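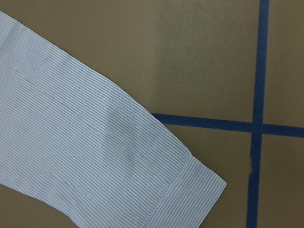
Fine blue-and-white pinstripe, sleeve and folded cuff.

Rokeya Paul has managed the finishing room at Matubbar for 20 years, and most of her working day goes to shrinkage. The company makes woven shirting for small labels. Its oldest loom shed dates from 1877, though the looms in it are newer.

"Customers ask about thread count," Paul said. "I would ask about residual shrinkage first. A collar that loses a quarter inch is a returned shirt."

Each lot is sampled before it leaves the building. A technician marks a square on the cloth, washes it, dries it flat and measures it in both directions. Warp shrinkage is usually the larger figure, as the yarn has been held under tension through weaving and finishing. Paul rejects any lot above 1 percent.

Stripes add a second check. If the weft is skewed, a narrow stripe will still look straight on the roll and then twist around the arm after the first wash. "You find it at the cuff," she said. "By then it has been cut and sewn."

A run of 1000 yards for Mirari was held back in September for that reason. Of the 79 pieces in the order, 20 went through the straightening frame again.

Her advice to home sewers is brief. Wash the cloth before cutting, at the temperature the shirt will be washed at later, and press it along the grain. She does not recommend steaming as a substitute.

Matubbar's sample room is open to trade buyers on Friday mornings.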